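5. What the demonstrations did and did not show

We recorded 40 demonstrations by remote control and 26 by guiding the arm by hand. Amber Gosling drove most of the remote ones, which is a problem in itself: the policy may have learned her habits more than the task. The Drilance paper claims 8 demonstrations are enough for a new object. We could not get close to that, and their tables look a lot tidier than ours.

Hand guiding felt easier, but the recordings were worse. People push the arm harder than they think, and the force readings are mostly noise from the person. Remote control was slow – one operator gave up after an hour – yet the paths were cleaner.

I would not trust our success rate outside this table. We left a mix of household items and tools on the cloth, but a mix chosen by three students is hardly a fair test.
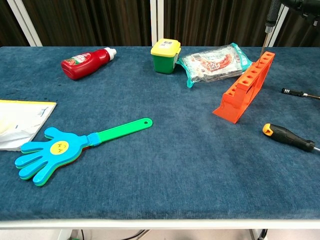

The next group should let someone else pick the objects, and should swap operators before recording anything they plan to train on.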